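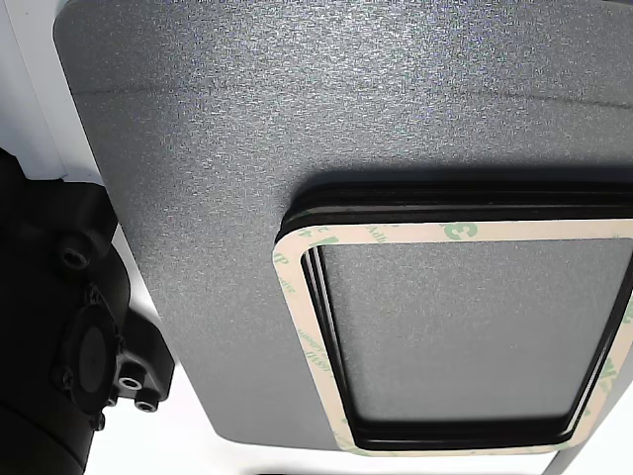 # Stop ranking grippers by payload

Most gripper comparisons I read start with payload and end with price. In between there is a table of stroke, closing force and repeatability. I have written tables like that myself, and I no longer think they help anyone choose a tool for light assembly work. Payload is the one number that almost never decides the outcome.

Peeling a paper liner off an adhesive-backed rubber frame is a good case. The part weighs next to nothing, and any arm on the market can lift it. What matters is whether the fingers can get under one edge of the liner, hold it at a shallow angle, and pull without dragging the rubber along. None of those abilities has a row in the usual table.

## What we compared

At Privthorpe we ran two parallel grippers on the same arm over a period that began in March. One was the Gonivia, a stiff steel-fingered unit with a fast controller. The other was the Nava, slower, with molded fingers that flex a little at the tip. The Gonivia wins every line of the data sheet, and on peg insertion it also won on the bench, by enough that I would not argue with anyone who bought it for that job.

On liner removal the order reversed. Out of 41 attempts each, the Gonivia got a clean peel on seven and the Nava on 19. Neither result is good. Both are far below what I would accept from a production cell, and I would not quote them as a capability for either tool. But the gap is wide, and the data sheet predicted it the wrong way around.

The failures were different too. The Gonivia mostly missed the edge: the fingers closed above the liner, or pressed it flat and slid off. The Nava mostly got hold of the liner and then lost it partway along the first side, usually at a corner, where the pull direction has to change. Those two problems call for different repairs. The first is about fingertip shape and contact sensing. The second is about the path, and the path can be fixed in software.

## The controller is part of the gripper

Tyyne Pitkänen objected to this comparison when I showed it to her, and her objection was fair. I had used each gripper with the controller it shipped with. She asked how much of the difference came from the fingers and how much from the force loop.

We swapped what we could. With the force limit on the Gonivia lowered and its closing speed reduced, it stopped flattening the liner so often, but it still slid off. I take that to mean the fingertip was the main problem and the controller made it worse. I can't put a number on the split – we did not run enough trials after the change, and I would distrust anyone who claimed one from our data.

Her larger point stands. Buyers treat the gripper as a mechanical item and the controller as a box that comes with it. For thin, flexible parts they should be tested and bought as a pair. A soft finger on a coarse force loop is a waste of a soft finger.

## Cameras deserve the same suspicion

We also spent far too long on camera resolution. A dark, speckled surface under uneven light gives a depth camera a lot of small bright points to misread. Moving up to a higher resolution gave us a sharper version of the same bad depth map. Lowering the light and moving it to the side did more for edge detection than the new camera did, at almost no cost.

The other thing that helped was moving the viewpoint. An overhead camera sees a liner as a flat shape with no thickness. A low camera sees the step between liner and rubber, and that step is the only feature the fingers care about. The price is that the arm blocks part of the view during the approach, so the planner has to commit to an edge before the fingers arrive. I think that trade is worth making.

## What I would ask vendors for

Flestatus, the integrator we work with, now sends a short task sheet along with each request for a quote. I would like to see that become normal. Ours asks for the following:

- fingertip radius and thickness, measured at the contact edge
- the smallest force the controller can hold steady, and for how long
- the delay between contact and the reported contact signal
- raw video of the tool picking up one thin, flexible part, failures included

Vendors tend to answer the first item quickly and skip the last. I would still rather have one unedited video than another decimal place on repeatability. Payload can stay on the data sheet, near the bottom, next to the cable length.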